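Werkstatt-Tipps: Dem Roboter etwas vorführen, ohne sich den Sonntag zu verderben

Naston verspricht, nach 50 Vorführungen sitze jeder Stift im Loch. Ich bin da vorsichtig. Ein paar Dinge helfen trotzdem.

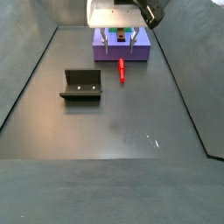

Erst selbst üben

Den Ablauf zehn Minuten lang fernsteuern, ohne aufzuzeichnen. Wer beim Greifen zappelt, bringt dem Arm das Zappeln bei. Valentyna Melnychuk schwört darauf, den Arm von Hand zu führen. Für grobe Wege gern, aber beim Einstecken drückt man leicht schief, und das landet mit in der Aufnahme.

Den Stift nicht immer gleich hinlegen

Liegt der rote Stift jedes Mal vor dem violetten Block, lernt das System womöglich nur diese eine Stelle. Also drehen, verschieben, auch mal dicht an den schwarzen Winkel legen.

Langsam über dem Loch

Über der braunen Buchse kurz anhalten, ausrichten, dann senkrecht nach unten. Klemmt es, wieder hoch und neu ansetzen. Solche Korrekturen dürfen drinbleiben – glatte Fehlgriffe lösche ich.

Zahlen misstrauen

Iestyn Kemeys hat 2.000 Durchgänge gesammelt und will jetzt 3.000. Ob es daran liegt, bezweifle ich. Vorher würde ich Licht und Tischposition prüfen und 2 neue Stiftlagen testen, die in keiner Aufnahme vorkommen. Geht das schief, hilft mehr vom Gleichen vermutlich wenig.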